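Why Do Towels Dry You Better Than T-shirts?

Have you ever got out of the swimming pool, found you'd left your towel at home and had to rub yourself down with a T-shirt? I have! It was at the baths in Drasulton, one cold October, and I dripped all the way to the bus stop.

So what has a towel got that a T-shirt hasn't? Loops! Get your nose right up close to a bath towel (go on, fetch one) and you'll see hundreds of tiny loops of thread standing up all over it. Each loop is a little place for water to hide.

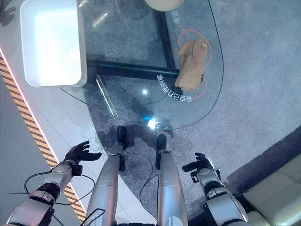
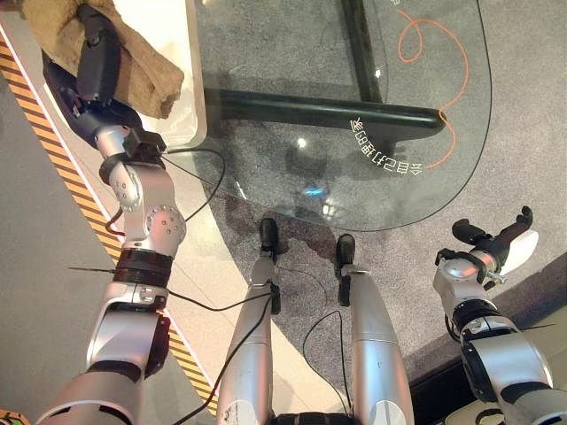 Water is a bit of a climber, you see. It likes to cling to things, and when it meets a very narrow gap it creeps along inside, even uphill. Grown-ups call this capillary action. Cotton threads are full of narrow gaps, so in goes the water, off your skin and into the cloth.

Want to try it? Cut one strip from an old towel and one from an old T-shirt, both 20 centimetres long (ask first, please, I once cut up the wrong one). Dangle the ends in a glass of water with a drop of food colouring in it. Wait 19 minutes, then see how high the colour has climbed on each strip. Which one won at your house?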